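Ticket: Gripper comparison in sim, head view rolls over on approach
Project: Cuvance
Opened by: Natália Mota
Assigned to: Rosário Torres
Status: open, workaround in use

Natália, 9:20
Really enjoying this comparison so far! I'm running the humanoid in the simulator with the Widuvell slim gripper on the left arm and the Alo multi-fingered hand on the right. Both load and both answer open and close commands. The trouble is the head camera. On some runs the view ends up steeply tilted by the time the arms are forward, and the planner then gives up with a timeout after 700 steps. Stills from the head and from a gripper camera below — same session, default lighting. 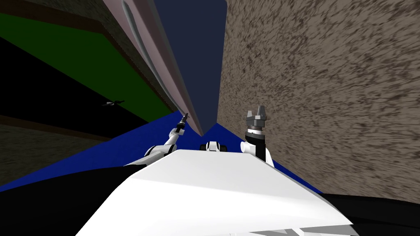
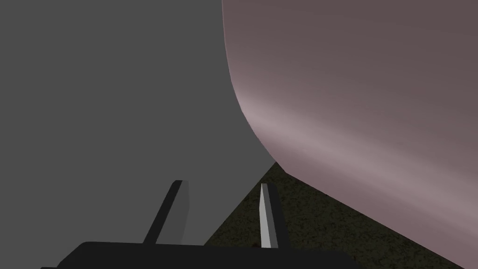 Simulator stills: head view first, gripper view second.

Rosário, 11:05
Lovely, the second one is very useful. I can see both fingers and the gap between them, so I'd leave that camera mount alone. For the head, please check:
1. Is the neck roll limit set in the Mamani controller file, or left blank?
2. Does the tilt still happen with the right hand unloaded?
3. Try a 300 step warm-up with the arms parked.

Natália, 14:40
1. Blank! I copied the file over from the old arm setup.
2. Yes, it tilts with either gripper on its own, so I don't think the extra weight of the hand matters.
3. Warm-up helped in 4 runs out of 5. The fifth tilted again on the approach.

Rosário, 15:10
Good going. Put a roll limit in and keep the warm-up for now. I'd love to see the slim gripper and the hand try the same narrow gap once the head stays level — that's the bit I'm most curious about.

Natália, 16:30
Limit added, new batch queued for Saturday. Leaving this open until I've been through the logs.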